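Search this guide Go

4. Setting up the session and checking the marker tracking

This section explains how to prepare the Cladik recorder software for hand-held grippers, and how to check that the tracking is good before you record a full session. Please read all of it one time before you start. You need the grippers, the host computer and the calibration file that you made in Section 3.

The two views are what the live preview gives you from a gripper camera. The other gripper, with its square marker, comes in from the side.
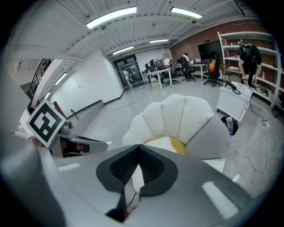
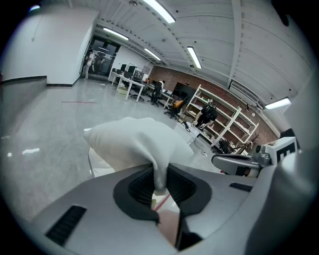 4.1 Starting the tracker

1. On the host computer, open Cladik and choose Session, then New. Give the session a short name without spaces. The name becomes a part of every file name, and it cannot be changed later from inside the program.

2. Load the calibration file for each gripper. The left and right grippers have separate files. If you load them in the wrong order, the program does not give an error, but the paths in the replay will cross each other.

3. Press Start Preview. Wait until the status field changes from "waiting" to "map ready". In a big room this takes longer than in a small one.

4. Walk slowly with both grippers and let the cameras see the walls, the ceiling lights and the furniture. The tracker uses fixed things for its map. A person who walks through the room is normally rejected as moving, but a person who sits still can be taken into the map for a short time.

Note: A shiny floor can show bright streaks from the ceiling lights. The tracker may take such a streak for a fixed point. If you see points on the floor that slide when you move, open Map, then Mask, and set the lower mask to 10 percent.

CAUTION: Do not walk backward while you look at the preview. Put the power cords away from the place where you will walk.

4.2 Checking the relative pose

The map gives the position of each gripper in the room. The marker gives the position of one gripper relative to the other. The program joins both results, and it is important that they agree.

1. Hold the grippers in front of you so that one camera can see the marker of the other gripper. The marker may be tilted, but all of the black pattern must be inside the view.

2. Look at the field Marker Age. It shows how many frames have passed after the last good detection. When the marker is visible, the value should stay under 4.

3. Move the marker slowly toward the side of the view and back again. The wide lens bends straight lines strongly near the rim, so a beam or a shelf looks curved there. The program corrects this bend with the calibration file. If the marker position jumps near the rim but is steady in the middle, the calibration is poor. Repeat Section 3.

4. Close the fingers on a soft object, for example a piece of cloth, and lift it. Check that the cloth does not hide the marker when your hands come close together. Soft things change their shape, and a hanging corner can cover the pattern.

Note: If the marker is hidden, the program continues with the map only. It keeps this state for up to 600 frames and then writes a "pair lost" flag into the log. The recording does not stop.

4.3 Short test recording

1. Press Record, make one simple movement, for example pick up and put down, and press Stop.

2. Open Replay. Both paths should be smooth, and they should start and end where your hands started and ended.

3. Read the number of map points at the bottom of the replay window. In our test room in Kuvville we normally get almost 3,229. A much lower number means that the walk in 4.1 was too short, or that the lights were changed after it.

4. If the result is good, choose Keep Map. The same map can be used until somebody moves large furniture. After this, please make a new one.

If the two paths have a constant distance error, send the log file together with both calibration files to Zewditu Workneh at Asfaw support. Please do not rename the files before you send them.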